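Grunidance Bin Picking Kit for School and College Clubs

Supplied by Van der Linden. Page updated 2020-07-02.

The Grunidance kit is a set of blocks, a task book and teaching software for student teams who already have the use of an industrial or collaborative arm. It grew out of the project work at the Lavstead robotics club and covers one job from start to finish: finding parts that lie anyhow in a bin, choosing one, and picking it up without hitting the walls.

Teams start with a single block on a flat floor. By the third session they are working with several blocks in two colours, lying at different angles and close enough together that the gripper has to come in from the correct side. The task book gives a scoring sheet for each stage, and most clubs use it to run a small contest at the end of term.

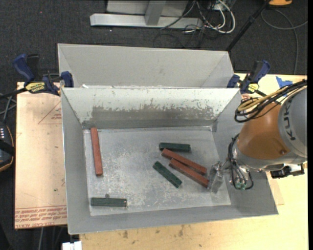
Long and short blocks are scored separately. A block that leans on its neighbour is worth more than one lying on its own, and a touch on the bin wall loses three points. Teams may set their own approach angle but must keep to the speed limit in the task book.

What you get
47 blocks in mixed lengths
Task book, printed, with scoring sheets
Software licence for one club, no yearly fee
Spare label set

Not included
Arm, gripper, bin, clamps and camera. Any straight-sided or sloping metal bin will do if it is clamped firmly to the table. The Husov bin, 700 mm by 400 mm, can be ordered separately.

Before you order
Check that your gripper opens wide enough for the blocks; a drawing is sent on request. Allow roughly 3 hours for setting up and for the first calibration. A member of staff must be present whenever the arm is powered.

Delivery and help
Orders placed by the end of June are on their way. New orders go out with the next batch. For questions about the tasks or the scoring, write to Willy Mertens at the Lavstead club. Faults and missing parts should be reported to Van der Linden with the order number.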